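Teaching a Gripper to Fold: Our Semester Project
Nutville Robotics Club, team report by Syafiqah Lumbantobing
27/10/2021

So our team had two choices this fall, line-following cars or "something with cloth," and Aldo Guerra put his hand up for cloth before the rest of us had even sat down. I was annoyed for a whole week. I'm over it now (mostly), and I'm writing the report, so you get my version.

The idea is that you hold a gripper in your hand, with a camera riding on it, and you do a chore the normal way. The camera records what the fingers are doing, and later a program learns from the recordings. We called ours Jendon, which was Razia's idea and doesn't stand for anything. Our chore was folding one small piece of fabric and then moving the folded stack across a table without it falling open. Sounds easy! Try it with two plastic blocks for fingers.

Tarık Keskin did the printing. The first pair of fingers came out too thin and flexed every time we squeezed, so he made the second pair chunkier and printed them in black. He also swapped out the screws that went straight into the plastic, which had stripped after 2 afternoons, and put in brass threaded inserts. You heat them with a soldering iron and push them in slowly. Mine went in crooked. His are the ones we kept.

We recorded 222 runs in all and threw out a bunch. Some had the fabric sliding off the table, some had Aldo talking to his brother and waving the gripper around, and a lot just stopped early when whoever was recording hit the button with their thumb. We ended up with 153 good ones, which Ms. Türkmen (Melahat Türkmen, our advisor) said was plenty for a first try.

What was hardest for me was the approach. If you come in fast, the fingers push the fabric along instead of getting under it. If you come in too high, you grab the top layer only and the whole stack opens up like a book. What worked best for me was opening wide while I was still far away, lining up the gap with the fabric, and then going in low – really low, so you can feel the tips touch the wood.

Razia Gondal wrote the labeling script and she wants me to say that it crashed only once. It splits each run into 5 parts: open, approach, close, lift, place. I did most of the checking by eye, and I can now tell who recorded a run just from how they hold their wrist.
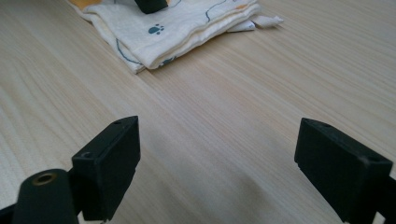 Fingers open, with the paw print fabric still out past the tips.

We trained on the good runs over one weekend on the lab computer. The model gets the approach right pretty often, but the close is shaky, and it still grabs one layer when it should grab them all. Tarık thinks softer pads on the fingers would help. I think we need more runs with the fabric turned at odd angles, because we all kept laying it down the same way. We're going to try both before the June showcase, pads first.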